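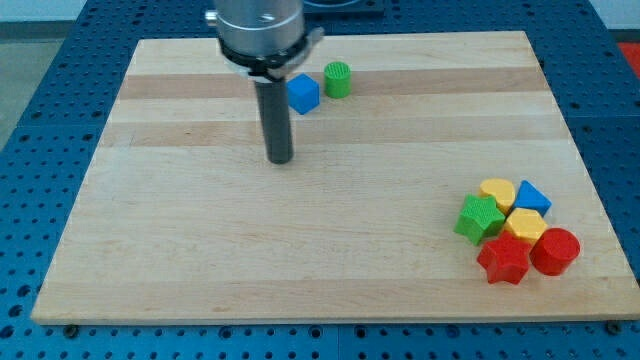

July, Wunasik pushing rig, Cárdenas bay. Started 2 pm, wrote most of this up after tea so order might be a bit off.

**Short version:** rod went into the board during a push and kept going down. Force stop did not trip. I hit the e-stop. No one hurt, no one inside the tape. Arm is locked out until the list at the bottom is done. Please don't clear the fault and carry on.

**What we were running**

Block pushing, the usual set on the maple board. Task was "separate the shapes" from the bunched start – stars, heart, hexagon and friends all jammed together near the front right, and the blue cube and green cylinder off on their own toward the back. Etum planner choosing the pushes, Premetti controller doing the motion. Same speed as last week's runs. Rod on, not the fingers.

Several pushes went fine. Then the planner asked for one into the cluster from the left, starting at the green star. Rod came down to what should have been push height and didn't stop there. Touched wood, pushed. I heard the arm before I saw it, sort of a groan from the wrist, and then the board creaked. Hand was already on the e-stop because I'd been watching the approach and it looked low. Pure luck, I'd been at the keyboard for the push before that.

Brakes went on with the rod still loaded against the board. Didn't want to jog it up under power with whatever was wrong still wrong, so released the brakes by hand on the one joint and eased it off. Slow. Someone needs to hold the forearm while you do this, do NOT do it alone – I grabbed the person from the next bay.

**Damage**

- Rod: rolled it on the flat plate, no wobble I can see. Putting it aside as suspect anyway.
- Board: felt over the contact spot with a fingertip, can't find a dent. Bolts backed off and retorqued.
- Wrist: not sure. Moves freely with the brakes off, no grinding. Wants a proper check before it lifts anything.
- Blocks: fine. One got flicked off the table when the board jumped, found it under the cabinet.

**Log**

Pulled the controller log before restarting anything (restarting wipes the fast buffer, learned that the hard way in the autumn). Three things in it:

Commanded height was wrong. Tip target was 5 mm above the board as far as Etum was concerned, and the controller thought it was obeying. The flange was lower than it should have been for that. So the tool length is off.

Tool length in the controller was the one for the short rod. We swapped to the long one before lunch and I entered the new length, I remember doing it. It's in the history. Then the controller was power cycled when the network dropped, and it came back with the stored default, the short rod. The new value was only ever in the session. Need to press save on the *other* page for it to stick. That button is greyed out unless you are logged in as admin, and it dosen't tell you.

Why did the earlier pushes work then? Took me ages. They didn't happen with the wrong length. All of them were before the network drop. The bad push was the first one after the power cycle. I had it in my head that the restart was earlier, the timestamps say otherwise.

**Force stop**

This is the part that bothers me more. Wrong tool length will happen again one day, the stop is meant to catch it.

Threshold in the config is 100 N. Recorded vertical force went past 300 before my e-stop. So it saw it and didn't act. Went through the safety page line by line and the stop is set as *warning*, not *stop*. Warning writes a line in the log and that is all. The line is there, nicely formatted.

Don't know when it was changed. My guess is during the peg work, when contact kept tripping it and everyone was getting annoyed. May well have been me. The config history only keeps the last save so can't tell.

Also the lower height limit was no use. It's set on the flange, not the tip, and with the long rod the tip is through the table before the flange gets anywhere near it.

**Tried after, arm unloaded, board clear of blocks**

Set length right, saved as admin, power cycled. Length survived. Power cycled again, still there.

Set force action to stop. Lowered the rod (the spare) by hand-guide onto a piece of foam and then a commanded slow descent into it. Stopped. Did it 5 times at creep speed, stopped every time. Have not tried at run speed and not going to until the wrist has been looked at.

Put the short length back in on purpose with the stop on, foam under it. Came down low as expected, hit foam, stopped. Good – that is the failure from this afternoon, caught.

**Before anyone runs again**

- [x] long rod length saved in admin, label on the tool drawer
- [x] force action = stop
- [ ] lower limit moved to the tip, checked with both rods
- [ ] wrist check, have emailed Premetti support with the log
- [ ] startup script to read back the tool length and refuse to go if it dosn't match what Etum has
- [ ] touch-off on bare wood at creep speed after EVERY power cycle, one person on the e-stop and nothing else
- [ ] new threshold? 100 seems high for pushing small blocks. look at the normal push forces in the old runs and choose from that

Lockout tag is on the controller with my initials. Log copied to the shared drive under wunasik/faults. The network drop still needs sorting too, second switch in the rack is the likely one, its fan was off when I looked.

Tomorrow: limits first, then the script if there's time. Foam is in the bottom drawer, please put it back.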